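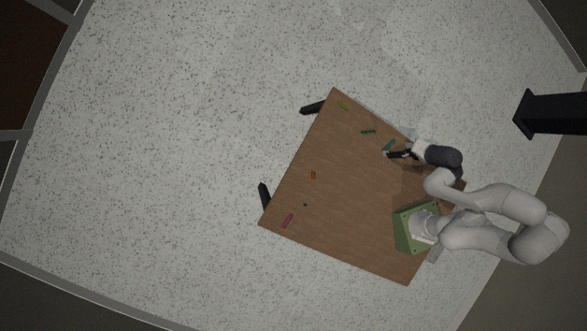
3月 水曜 作業ノート 染場

朝8時、室温14度。雨。北側の窓は閉めたまま、換気扇だけ弱で回す。

今日の予定
・甕の点検(一番、二番、三番)
・Tilahun用の麻糸、中藍の三回目と四回目
・Sornaの新しい糸の精練の見直し
・灰汁の二番を取る
・先週の見本の洗い堅牢度の続き

一番甕。液温22度。朝の攪拌の前に見たら、表面に紫がかった膜が全体に張っていて、中石が小さく割れている。棒を入れて引き上げると液は茶色がかった緑。匂いは普段どおり。pHは10.7。先週の月末の時点で10.5まで落ちていたので、貝灰を足した分がちゃんと効いている。今日はここから二回分だけ使う。

二番甕。液温21度、pH 10.9。こちらは染まりが鈍い。綿の試し布を一分漬けて空気に当てたところ、薄い水色で止まった。一番の同じ条件の試し布と並べると三段くらい違う。建ってはいるが力がない。ふすまを煮て足すことにした。煮たのは昼前、入れたのは午後二時。煮汁が人肌になるまで待った。前に熱いまま入れて次の日の泡が灰色になったことがあるので、ここは急がない。

三番甕は休ませ中。攪拌のみ。蓋の縁に白いかびが少し出ていたので拭いた。液面には出ていない。蓋の裏の布を替える。古い布は雑巾にまわさず捨てる。

甕の容量の記載について。三番の札に300リットルと書いてあったが、入れ替えのときに計った実測は297リットルだった。薬剤の計算はこちらでやる。札は書き直した。古い札の数字で計算した帳面が残っているが、差は小さいのでさかのぼって直すことはしない。

Tilahunの糸

乾燥状態での総重量は3,742グラム。綛の数は32。全部に木の札を付けて番号を振ってある。紙の札は前回、灰汁で溶けて読めなくなった。木の札は端に穴を開けて綿糸で縛る。縛り目が綛の中に入り込むと、そこだけ白く抜けるので、必ず綛糸の外に出す。これは今朝も二つやり直した。

先方の希望は「夜明け前の空くらい、ただし黒く見えないこと」。言葉だとこうなるので、前回渡した見本帳から番号で選んでもらった。選ばれたのは中藍の四番と五番の間。間と言われると困るのだが、四番の工程を一回増やして、漬ける時間を短くすれば近いところへ行くはず。見本糸を一綛だけ先に進めてあり、乾いた状態で窓際で見ると、四番より少し青みが深い。電球の下では五番とほとんど区別がつかない。色の確認は必ず午前中の北窓でやること。

三回目の染め
・水に一時間漬けて絞る。脱水機は使わず手と棒で絞る。
・一番甕に三分。綛を甕の中で二度繰る。
・引き上げて液の上で絞り、空気に当てて五分。ほぐしながら。
・水の中で酸化。静かに沈め、水の中で開く。
・もう一度絞って竿に掛ける。

水の中での酸化を入れてから、むらがかなり減った。空気だけで酸化させていた頃は綛の内側に緑が残り、その部分だけ洗うと落ちて薄くなっていた。手間は増えるが、この糸は織るとたてに一直線で出てしまうので、やる。

綛を繰るときに手の位置を変えないと、握っていた場所に淡い帯が出る。二度繰るうちの一度目は右手の位置を上に、二度目は下に。ゴム手袋は厚いほうだと糸の引っかかりがわからない。薄手の長いものを使い、袖口を輪ゴムで止めた。

十一時の時点で半分が終わった。液温を見ると20度に下がっていた。冷たい糸を続けて入れたせいだろう。午後は糸を漬ける水を少しぬるくした。21度に戻ったところで再開。このあたりの温度だと一度の差で色に出るのかどうか、前から気になっているが、比べる試験はまだしていない。試すなら同じ甕の液を二つの容器に分けて、片方だけ湯煎にするのがよい。分けた時点で空気に触れてしまうので、試験の前に半日置く。来月やる。

昼過ぎ、残りの半分。午前の分と午後の分で差が出ると困るので、四回目は順番を逆にする。つまり午後に三回目をやった綛から先に入れる。甕の疲れは後になるほど出るから、これでだいたい釣り合う。帳面の番号順に並べておくと誰かが親切に直してしまうので、竿の端に赤い紐を付けて、そちらが先、と札に書いた。明日触る人は赤い紐のほうから。

四回目は今日中に全部できなかった。六綛だけ入れて、一番甕の泡の色が変わってきたのでやめた。朝は濃い青紫だったのが、四時には灰色がちの水色になっていた。このまま続けても色が乗らず、下の石灰を巻き上げるだけになる。貝灰をひと匙、攪拌して蓋。続きは一晩置いてから。

四回目を終えた六綛は別の竿へ。札の裏に印。

Sornaの糸について

先月届いた分から、精練の後も水をはじく綛がある。全部ではない。水に沈めて五分経っても真ん中が乾いたまま浮いてくるものが混じっている。染めると当然むらになる。Sornaに問い合わせたところ、紡績のときの油剤が変わったかもしれないので調べる、との返事。調べがつくまで待っていられないので、こちらの精練を変えて試した。

従来の方法。ソーダ灰を糸の重さに対して5パーセント、80度で一時間、湯で二回すすぎ。
試した方法その一。ソーダ灰は同じ、時間を二時間に延ばす。
試した方法その二。ソーダ灰に中性洗剤を少し加え、一時間。
試した方法その三。前の晩からぬるま湯に漬けておき、翌朝、従来の方法。

結果。一番沈みが早かったのは二。十秒たらずで全部沈んだ。三は真ん中に少し残った。一は沈むが、糸が毛羽立って手触りが落ちる。煮る時間を延ばすのは麻にはよくない。

二で決めたいが、洗剤が残ると甕に入れたときに泡が立ち、甕の様子が泡で読めなくなる。すすぎを四回に増やし、最後のすすぎ水を瓶に取って振り、泡が残らないことを確かめてから使うことにする。瓶は流しの右の棚、蓋の赤いもの。食品に使っていた瓶なので匂いが付いているが、これには差し支えない。

精練の釜の水位にも注意。今日は糸の上の端が湯から出ていて、そこだけ黄色みが残った。落とし蓋を必ずする。落とし蓋がわりに使っていた竹の笊は底が抜けかけているので、替えを買うこと。

糸の色も前の分より少し灰色が強い。染めてしまえば藍の下に隠れるが、ごく淡い色では影響が出る。瓶覗きの注文には前の分の残りを使う。残りは棚の上段の箱。箱に「淡色用」と書いておいた。
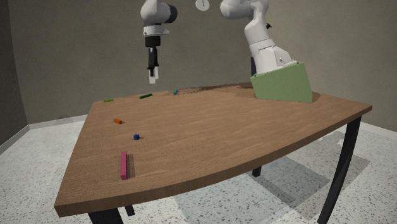

灰汁の二番。一番灰汁を取った後の灰に熱湯を入れ、棒で底から返して置いたもの。昨日の夕方に仕込んだので、今朝は上がきれいに澄んでいた。色は薄い麦茶くらい。pH 11.4。一番灰汁はもっと高く、指先がぬるぬるする。二番は足し水に使うのにちょうどよい。

柄杓で上から静かに汲み、布を張った桶に移す。布は晒の二枚重ね。底の三分の一は濁っているので残し、三番灰汁用にもう一度湯を入れた。三番は洗いものと床の掃除に使う。

灰はFiruderの窯から分けてもらったもので、今年の分は炭のかけらが多い。篩にかけるとかなり減る。目の細かい篩だけでやると詰まって時間がかかるから、粗いものを先に通す。マスクと眼鏡。外でやること。去年、室内でやって棚の糸が全部灰をかぶった。

広葉樹の灰かどうかは、窯の人に聞いたところ、楢が多いが製材の端も入っているとのこと。接着剤の付いた材は燃やしていないと確認した。次に受け取るときにも同じことを聞く。受け取りの袋は紙袋のままだと湿気で固まる。届いた日に蓋付きの缶へ移す。

pH計。Drindettiのものを使っているが、高いほうの値で安定するまでが長くなってきた。以前は三十秒で止まったのが、今日は二分待った。校正液は9と7で合わせている。本来は高いほうを12か、せめて10で合わせたい。校正液を注文する。電極の先に青いものが付いていたので、薄い酸で洗ってから水ですすぎ、保存液に戻した。使った後にティッシュで拭く人がいるようだが、先の膜が傷むので、水を吸わせるだけにしてほしい。

試験紙も併用して、両方書くようにする。今日の一番甕は計器で10.7、試験紙では10と11の間の色。試験紙は甕の液の色が付いて読みにくい。白い皿に一滴取り、そこから濡らすと少しましになる。

洗い堅牢度の続き

先週作った見本。綿と麻、それぞれ淡、中、濃の三段。これに二種類の後処理を当てたものを、洗濯で比べている。

後処理の一つ目は、染めたあと水にさらすだけ。水を替えながら一晩。
二つ目は、さらした後に60度の湯に二十分、それからまた水。

添え布は白の綿。中性洗剤、40度、三十分。これを一回と数えて、今日で五回目が済んだ。

淡色はどちらもほとんど変わらない。添え布への汚れも目では見えない。中色では、水だけのものに一回目と二回目でわずかに青が移ったが、三回目からは移らなくなった。湯を通したほうは一回目から移りがない。濃色は差がはっきりしている。水だけのものは五回目でもまだ添え布がうっすら青い。湯を通したものは二回目で止まった。

摩擦も見た。乾いた白布で二十回こする。濃色はどちらも付く。湯通しのほうが少ないが、付くことは付く。濃色の座布団地を頼まれたときは、この点を先に伝えたほうがよい。淡い色の服で座られると困る。

湯通しのあと、色がほんの少し明るく、赤みが減ったように見える。これが気になって、処理前の糸と並べて三人で見た。二人は変わったと言い、一人はわからないと言った。藍から灰汁の茶色が抜けたのだと思う。Tilahunの見本糸は湯通ししたものを渡しているから、本番も必ず湯を通す。ここを忘れると色が合わない。工程表に書き足した。

湯の温度は60度を超えないように。一度、火を止め忘れて80度近くまで上がった見本があり、これは布に縮みが出た。色のほうは問題なかった。

乾燥

雨なので外に出せない。二階の物干しに掛け、扇風機の風を斜め下から当てた。真横から当てると綛の片側だけ先に乾き、乾いた側に水が寄って境目が残ることがある。藍では目立たないが、この前の茜の下染めではひどい縞になった。

竿は竹。節のところに綛が来ると、そこで折れ癖が付く。節の位置に紐を巻いて、綛が寄らないようにした。夕方にひと回りさせて上下を入れ替える。下のほうに色のついた水がたまるので、入れ替えは乾く前にやる。

床に落ちた滴は乾く前に拭くこと。二階の床は塗っていない板で、去年の青い点がまだ残っている。新聞紙を敷いていたが、滑って危ないので古い帆布に替えた。

糸を巻き取る機械の音が大きくなっている。軸に糸くずが詰まっていた。取ったら少し静かになった。油は糸に移るから、さすなら作業の終わりに。さした後は捨て糸を一綛分巻いて、汚れが出ないことを見る。

記録の付け方

染め47番の帳面を見返していて、漬けた時間は書いてあるのに、引き上げてから次に漬けるまでの時間がどこにもないことに気づいた。色の再現で困るのはたいていここで、続けて三回やったものと、三日に分けて一回ずつやったものでは仕上がりが違う。後のほうが冴える。自分の記憶では47番は二日に分けたと思うが、確かめようがない。

帳面に次の欄を増やす。
・漬け始めの時刻と引き上げの時刻
・その時の液温とpH(計器と試験紙の両方)
・次に漬けるまでの間。乾かしたか、湿ったままか
・泡の色(言葉でよい)
・その日に同じ甕を使った他の糸と、その重さ

最後の欄は面倒でも書く。前に色が浅くなった日があり、後からわかったのは、朝のうちに別の人が手拭いをまとめて入れていたということだった。甕の横に鉛筆を紐で下げた。濡れた手で書くのでボールペンは使えない。

色の言葉が人によって違う問題。泡の「紫」と「青紫」と「濃い」が混ざっている。染め見本のように札を作って甕の横に掛ける案が出たが、泡の色を布で作るのは難しい。写真は照明で変わる。当面は、よい、ふつう、弱い、の三つに印を付けて、気づいたことがあれば脇に書く。

費用のこと。貝灰が値上がりした。消石灰に戻すかどうか。去年の二番甕は消石灰で通して、建ち具合に差は感じなかった。沈殿の固さが違う。消石灰のほうが底で固まりやすく、攪拌の棒が重い。次に三番を建て直すときに消石灰でやってみて、帳面を付けて比べる。ふすまは製粉所のもので足りている。袋を開けたら虫が出ないうちに冷蔵庫へ。

蒅の残りは二俵と少し。次の仕入れは秋になる。三番の建て直しに一俵使うと、夏の間は一番と二番を保たせるしかない。夏は液温が30度近くまで上がって、腐敗のほうに傾きやすい。去年の七月は匂いが急に変わり、石灰を足して三日休ませて持ち直した。今年は昼のうちに葭簀を掛け、甕の縁に温度計を一本ずつ入れておく。

午後五時、攪拌
一番、右回しに三十回。泡の戻りは遅い。
二番、ふすまを入れた後なので静かに十五回。まだ変化なし。
三番、三十回。膜は薄いが色はよい。

五時半に試し布をもう一度、二番だけ。朝より少し濃いような気もするが、朝の布はもう乾いていて、乾いたものと濡れたものを比べても仕方がない。二枚とも日付の札を付けて板に留めた。明日の朝見る。

明日の分
・一番甕のpHと試し布を見てから、Tilahunの四回目の続き。赤い紐のほうから。
・今日四回目を済ませた綛は入れない。札の裏を見ること。
・二番甕は染めない。試し布だけ。
・Sornaの糸、洗剤を加えた精練で本番の分を一釜。落とし蓋。すすぎ四回。
・三番灰汁を取り、灰を捨てる。捨てる灰は畑の人が取りに来るので、水を切って裏口へ。
・注文、校正液、薄手の長手袋、笊。

換気扇は回したまま帰る。二階の扇風機は八時で切れるようにタイマーを掛けた。

追記。夜、室温が11度まで下がる予報なので、一番と二番に毛布を巻いた。三番は毛布が足りず、筵を二重にした。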